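Why Does Paper Soak Up Spills?

Paper looks flat and boring. Up close, it is a tangle of tiny plant threads called fibers, with gaps in between.
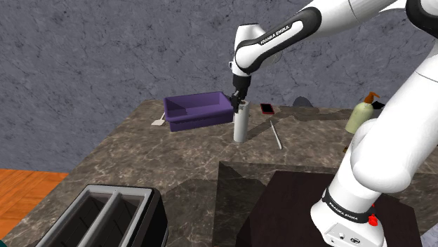
What pulls the water in? Water clings to the fibers and to itself, so it creeps into the gaps, even uphill. Grown-ups call this capillary action, to sound busy.

Writing paper is squashed flat, so it makes a lousy mop. Your homework has suffered enough.

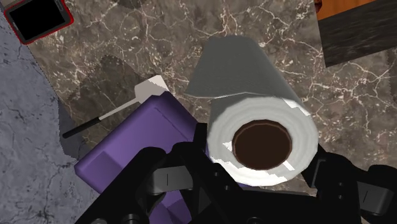
Jessie Kerr says her math homework soaked up juice just fine. Slowly, Jessie. Very slowly.

Trees use the same trick, with much better manners.
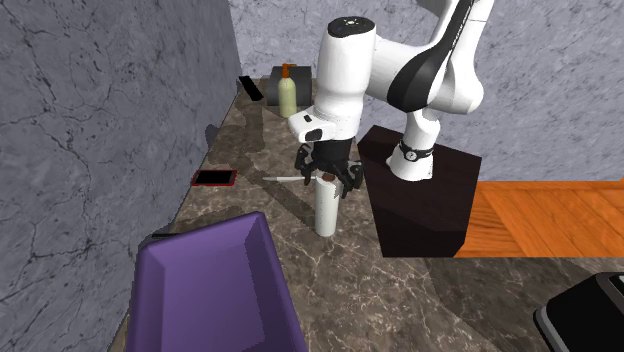
Their tubes are thinner than a hair, and leaves help by tugging water up from the top.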